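7월, 오전 작업분. 벽지용 전분 풀 점도와 이음매 벌어짐 건.

지난번 배합(Trastach 분말, 냉수 분산 후 40분 방치)을 그대로 반복함. 회전 점도계 20 rpm, 시료 온도 23 ℃에서 1124 mPa·s. 같은 통을 뚜껑 덮고 하룻밤 둔 뒤 다시 재니 2622 mPa·s. 재교반 전에는 표면에 얇은 막이 있었고, 막을 걷어낸 뒤 측정한 값임. 당일 배합분만 쓰는 것으로 기준을 바꾼다.

작업실 상대습도 67 %. 제습기는 끈 상태. 풀 먹인 뒤 접어 두는 시간(숙성)은 아래와 같이 나눔.

- A조: 3분
- B조: 6분
- C조: 10분

원지는 전부 Koubek 평량 중간급, 같은 롤에서 재단. 폭 방향 신장은 숙성 전후 폭을 강철자로 재어 기록. A조는 붙인 뒤에도 폭이 계속 늘어 이음매가 겹쳐 올라왔고, 마르면서 다시 벌어짐. B조와 C조는 붙인 뒤 변화가 작음. C조는 모서리에서 종이가 약해져 칼질할 때 뜯김.

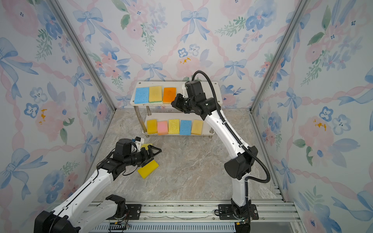

수채풍 리본·장미 무늬 벽지. 왼쪽, 뒤쪽, 오른쪽 세 면.

무늬 맞춤에 대한 메모. 반복 길이가 긴 무늬는 한 폭만 어긋나도 눈에 띄므로 숙성 시간을 폭마다 똑같이 맞춰야 한다. 첫 폭을 8분, 둘째 폭을 4분 두면 길이 방향 신장량이 달라져서, 위에서 맞춘 무늬가 아래에서 어긋난다. 위쪽 기준선보다 눈높이에서 맞추고 오차를 위아래로 나누는 편이 결과가 나음. 타이머는 폭마다 따로 쓸 것.

바탕면은 석고보드에 Bestport 프라이머 1회. 2회 도포한 판은 흡수가 너무 느려 폭을 밀어 맞추기는 쉬웠으나, 이음매를 롤러로 누를 때 풀이 밀려 나옴. 1회 도포판은 밀어 맞출 여유가 짧다. 어느 쪽을 표준으로 할지는 건조 후 박리 시험을 보고 정함.

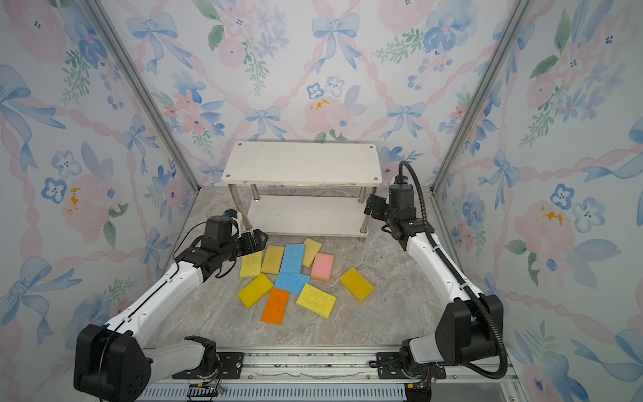
박리 시험은 폭 50 mm 띠, 180도, 분당 100 mm. 1회 도포판은 세 조 모두 종이층 안에서 찢어짐. 2회 도포판 중 A조만 풀과 프라이머 경계에서 떨어졌다. 시편이 적어 경향으로만 적어 둠. 띠를 자를 때 칼날을 시편마다 갈지 않은 것이 있음. 해당 시편은 표에 별표 표시.

잉여 풀 제거. 깨끗한 물에 적셔 꼭 짠 스펀지로 이음매를 따라 한 방향으로만 닦는다. 왕복하면 안료가 묻어나는 원지가 있음(Istell 샘플북 뒤쪽의 무광 계열). 물은 두 폭마다 교체. 풀이 남은 자리는 마른 뒤 비스듬한 빛에서 번들거림이 보인다. 정면 조명에서는 구분되지 않으므로 검사는 창 쪽 측광으로 통일.

건조 조건은 아직 미정. 송풍을 쓴 판은 가장자리부터 말라 이음매가 먼저 들렸고, 자연 건조한 판은 들림이 없었으나 시간이 배로 걸림. 송풍을 쓰더라도 처음 두 시간은 꺼 두는 안을 검토 중.

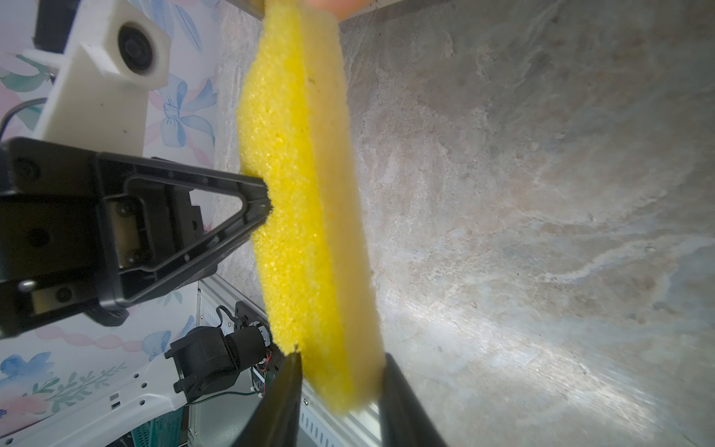 Prodromos Andreadis는 초안을 읽고, 이음매 들림을 송풍 탓으로만 보기 어렵다고 했다. 송풍한 판이 하필 2회 도포판이었으니 흡수 속도와 건조 속도가 섞여 있다는 것. 1회 도포판에 송풍, 2회 도포판에 자연 건조를 넣어 네 칸을 다 채운 뒤 다시 보자는 의견이고, 점도도 20 rpm 하나로는 부족하니 5 rpm 값을 같이 적으라고 함.

지적이 맞음. 위 건조 문단은 보류로 표시.

다음 작업:

- [ ] 도포 횟수 × 송풍 여부, 네 조건 전부. 숙성은 B조로 고정
- [ ] 점도 5 rpm / 20 rpm 병기
- [ ] 별표 시편 재시험, 칼날은 시편마다 교체
- [ ] Koubek 롤 잔량 확인, 모자라면 같은 로트로 요청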